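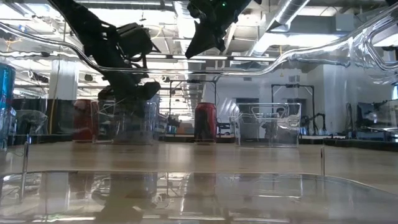 Saeed Daneshvar asked at our first review why we wanted clear bins at all, when cardboard trays cost less and stack just as well. We kept the question open and came back to it at the end of the project.

Our project, Kudum, looked at how canned drinks are sorted and kept for the student lounge. The lounge shelf used to be one mixed pile. People dug through it to find what they wanted and left the rest lying on its side.

We worked on a light wooden table with see-through plastic boxes of different shapes. Soda cans and energy drinks were treated as separate groups. We ran the sorting 14 times and changed the box or the order of the cans between runs.
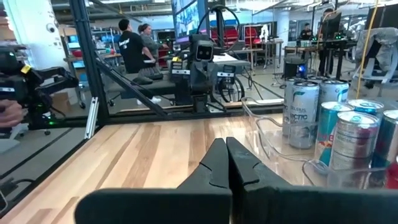 Figure 2. Celsius and Red Bull cans grouped in a clear plastic bin.

Cans standing upright in a bin can be told apart through the wall by color, even when the front ones hide part of the print. In cardboard trays we had to look in from the top. The low, wide box was easier to fill than the narrow one, but it took up more shelf.

The bins cost 279 in total, against a budget of 500. Trays would have cost some 175. We recommend the bins for energy drinks and trays for the spare stock in the closet. Labels were left for next term.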